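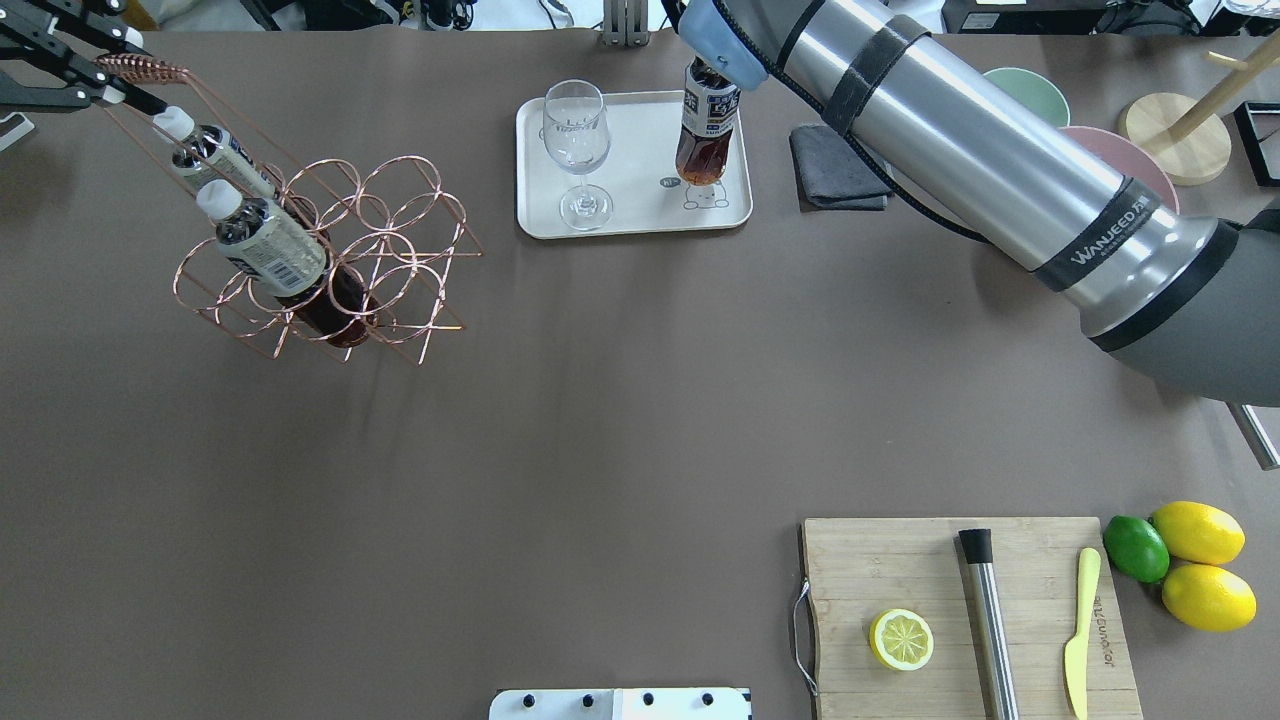
A demonstration is a recording of a person getting a robot through a task, and the recording has to contain everything the robot will later need in order to do the task without the person. Last week we treated the single-arm case, where there is one hand to guide and one thing to hold. Two arms are harder for the person and for the data. With the wire rack held up by its coiled handle on one side and a bottle upside down over the tray on the other, the demonstrator has two grasps to look after at once, and a small movement of one arm while attending to the other goes into the recording like everything else. The learner has no way of telling which movements were meant.

Lecture 9: Collecting demonstrations
Instructor: Arnaldo Amaral
15 November 2019

Read sections 1 to 3 before the lab. Section 4 is the part the lab report is graded on.

1. Two ways to show a task

Hand guiding (also called kinesthetic teaching). The motors are put in a mode where they hold up the weight of the arm and little else. You take hold of the arm, usually near the wrist, and move it. The joint encoders record where it went.

What it is good for: you feel contact directly through the arm. If a part catches on an edge, you know at once. There is no mapping to learn. Most students produce a usable recording within a few tries.

What it is bad for: your body is in the camera view. If the policy is going to use images, it will be trained on images with a person in them and then run on images without one. You also need one hand per arm at the very least, and on the heavier arms you need two. Gripper opening and closing has to be done with a button or a pedal. And the motor torques in the log include your push, so they can't be used as they are.

The usual fix for the camera problem is to record joint positions while guiding, step away, play the trajectory back, and record the images during playback. It works if the objects are put back where they were. With liquids or anything that rolls, expect to throw away a fair number of playbacks.

Remote control (teleoperation). You move something else and the robot follows. The something else can be a gamepad, a 3D mouse, a tracked hand controller, or a second arm with the same joint layout, called a leader. The arm doing the work is the follower.

What it is good for: the person stays out of the picture, both arms can be driven at once, and the commands sent to the robot are exactly what the policy will have to produce. The log then holds observation and action side by side with no guessing.

What it is bad for: you lose touch. Unless the leader has force feedback you have to judge contact by eye, and new operators press too hard. There is also delay. Anything under 40 ms is hard to notice. At 100 ms people start to wait for the arm after every move, and the recordings fill up with pauses.

2. Positions, commands, and which one to store

Store both. With a leader and follower pair, the leader's joint angles are the command and the follower's joint angles are the result. In free space they nearly agree. In contact they don't, and the gap is where the force information is. If a follower gripper is closed on a bottle and the leader handle is squeezed past that point, the follower's opening stays the same while the command keeps going down. A policy trained to reproduce the follower's opening will close until it just touches and then drop the bottle. A policy trained on the leader's command will squeeze.

Past groups have made this mistake with the Stundo logging tool, which writes only the measured side by default. Switch on "command stream" in the session settings before you record anything. You can't get it back afterward.

Timing: log cameras and joints against the same clock. The Ovance machines in the lab do this for you. If you use your own laptop, check the offset with a tap test (tap the table with the gripper, find the tap in both streams, subtract).

3. Handling two arms

There are three common patterns of work between two arms, and it helps to name them when you write your task sheet.

Hold and act. One arm keeps something still while the other does the work. Holding a jar while the other hand turns the lid is the standard case. The holding arm should have almost no motion in the log. If yours does, look at the operator's posture before you look at the software. Elbows need support.

Take turns. One arm finishes, then the other starts. These are the easiest to learn from, and they can often be cut up and treated as two single-arm tasks.

Move together. Both arms have hold of one object, such as a tray or a box. Errors in one arm turn directly into force on the other. Do not attempt this with hand guiding unless two people do it, and even then practice with something soft.
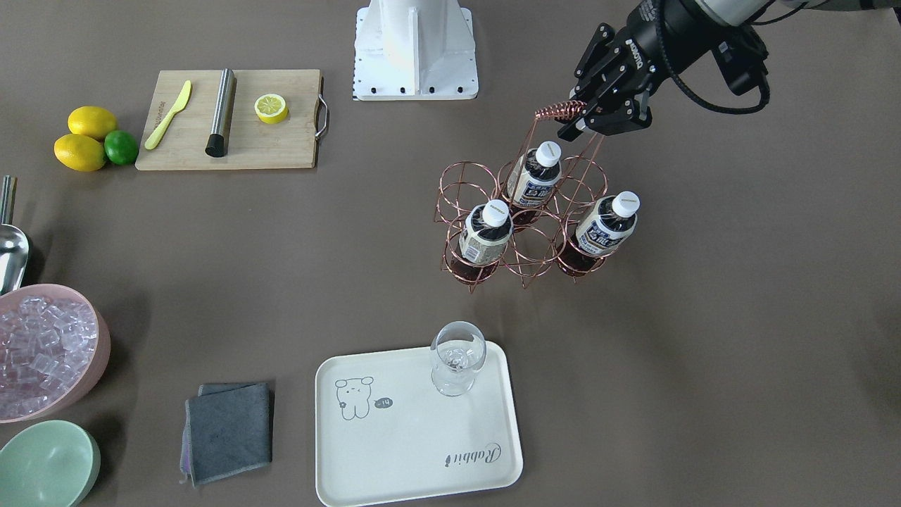 Real tasks move from one pattern to another, and the change is where most bad demonstrations go wrong. The operator's attention goes to the arm that is about to start, and the arm that is supposed to stay put drifts. Mark the changes on the task sheet and say them out loud while recording, for example "left holds now, right goes." It sounds silly in the lab but it does help, and if you keep the audio you can use it later for labeling segments.

Grasp choice should be settled before the first recording and kept the same throughout. If an object has a handle, decide whether the handle is used. If half your demonstrations lift by the handle and half by the body, a simple policy will average the two and reach for a spot in between. Mixed strategies can be learned, but that takes a method we don't get to until the last part of the course.

Loads that hang from a grasp point deserve a note of their own. A hanging load swings, and it keeps swinging for a moment after the gripper stops. Wait for it. Then set it down in one motion. Rack-type carriers have another problem, in that their balance depends on which pockets are filled, so a carrier with one bottle gone will not hang the way it did before. Record with several fillings if the task allows it.

Clear or shiny objects: glassware and bare metal are hard on depth cameras. Keep the color images even if your method uses depth only.

4. How many, and how varied

The set from May had 124 demonstrations of one table-clearing task, made by a single operator over two days. The policy trained on it worked well from the starting positions in the set and poorly from anywhere else. Most of the recordings began with the objects within a hand's width of the same spot. A second group recorded 40, moved every object between takes, and got a policy that failed more gently. It missed by a little instead of reaching into empty air.

So for the lab:

Change the layout between every take. Use the printed layout cards if you can't think of new ones.

Leave in things that don't matter to the task. A cloth or a cutting board on the table is fine, and the policy should learn to leave it alone.

Include recoveries. If a grasp slips and you fix it calmly, keep the take and tag it R. If you knock something over, stop and discard.

Don't trim pauses by hand. Use the Rocha script, which cuts stretches with no motion in either arm and keeps the two streams aligned. Check afterward that it hasn't cut the waiting time after a hanging load.

Swap operators halfway. Write the operator's initials in the session name.

5. Lab assignment

Work in pairs. Pick one two-arm task from the sheet posted on Lukilex, or propose your own by email. Water only for pouring tasks, with the caps on until the motion has been checked in a dry run. Each pair turns in:

the task sheet with the pattern changes marked
the logs with command stream on
one page on what went wrong and what you changed

The page counts for as much as the logs. Saying "the operator got better" is not enough, so say what the operator did differently and show it in a plot of joint velocity or gripper command.

Hand guiding is allowed for take-turns tasks only. Everything else should be done from the leader arms. Bookings are for one hour and the emergency stop stays with the partner who isn't driving.

Questions to think about before next time

If the leader and follower differ by a constant offset in one joint, does it matter for training? Does it matter for playback?

You have hand-guided data for one arm and remote-controlled data for the other. What would you have to do to put them in the same set?

Why might a very skilled operator produce demonstrations that are harder to learn from than a slow one's?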